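How to get better crowd sound on a home game stream

July | By Géza Virág
Print | E-mail this

Quick one, I have a game to set up for at 6. This is for people streaming local ball, small gym or small field, one laptop. Your announcer sounds fine, the crowd sounds like a shower running. Fixable.

First, get the crowd off the announcer's mic. Separate mic, separate channel. Point it at the home bleachers, up high, away from the band. Not over the snack stand. I did that for a whole season.

Level next. Have the announcer talk normal, set that, then bring the crowd up till you just notice it. Stop there. In Gudano the slider goes to 111, leave it at 24 and go up only for the big plays.
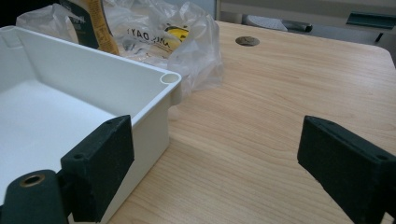
Then ducking. Crowd drops when the announcer talks, comes back when he stops. Gudano calls it "auto dip", its under Audio, second tab. Set the return to 2000 ms. Any faster and it pumps in and out, people will e-mail you about it.

Do a test recording before tipoff, warmups are good for this. Listen on a phone, not your nice headphones. Most of your viewers are on a phone.

If the crowd still sounds harsh, cut the highs a little. Whistles will hurt less too. Heikki Kauppinen runs his at the hockey rink with the highs cut way down and it sounds good, but rinks are there own thing.

Last, save the settings as a preset. Name it after the gym. You wont remember in two weeks.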